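Chapter 9
Folding and Surface Handling of Finished Knit Goods

Objectives

After working through this chapter, the reader should be able to:
- distinguish the face, the lining and the applied parts of a finished garment
- select a fold line that keeps stitched applications flat
- judge whether a surface is suitable for folding
- record a fold in the notation introduced in Section 9.4

9.1 Scope

Chapter 8 dealt with washing and drying. This chapter begins where the dry item leaves the line or the drum and ends where it is placed on a shelf. The items considered are household knits and light cottons in the weight range of Table 8.2. Outerwear is covered in Chapter 11.

A garment that has been picked up at an arbitrary point has no useful shape. Gravity draws the cloth into a bunch below the point of holding, and seams, edges and stripes cease to be reliable guides to orientation. This condition is called the gathered state. The number of layers held cannot be judged from the outside, and two fabrics of different color may belong to one item or to two.
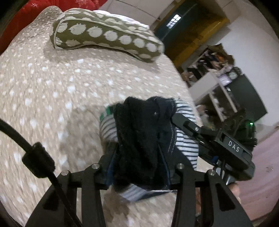 Figure 9.1 Gathered state. Navy cloth and striped fabric held together above a quilted bed cover.

The first task is to leave the gathered state. The item is lowered onto a flat surface, released, and opened by its edges until at least one seam can be followed along its full length. Shaking is permitted for woven cotton but is not recommended for knits, which may lengthen along the direction of the shake.

9.2 Stripes and Applied Parts

Horizontal stripes are a convenient reference. When a striped item is folded parallel to the stripes, any error in the fold shows as a wedge of color along the edge. When it is folded across them, the stripes on the upper layer should meet those on the lower layer. A mismatch of one stripe is acceptable in domestic work.

Applied parts such as patches, pockets and badges are stiffer than the ground fabric. A fold that crosses a patch leaves a ridge, and repeated folding along the same line strains the border stitching. The fold line is therefore placed outside the patch, even where this makes the folded item wider than its neighbors on the shelf. 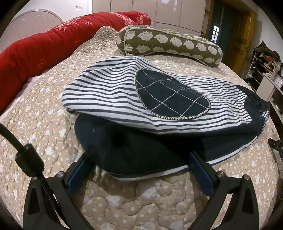

Photo: Pak-hei Liao / Skirnance

An oval patch with a zigzag border and a grid of diagonal stitching, as on the striped item shown, is treated as a single rigid area. It is kept on the upper face of the fold - a position that also makes the item easy to identify in a stack. Navy fabric showing below a striped layer should be turned in last, after the outer layer has been smoothed.

9.3 The Folding Surface

A table is preferred. A bed is acceptable, but a quilted cover yields under the hand and its raised areas can print through thin cloth under pressure. The Grelleck board, a rigid panel 118 cm long, may be laid over the bedding when more than 20 items are to be folded in one session.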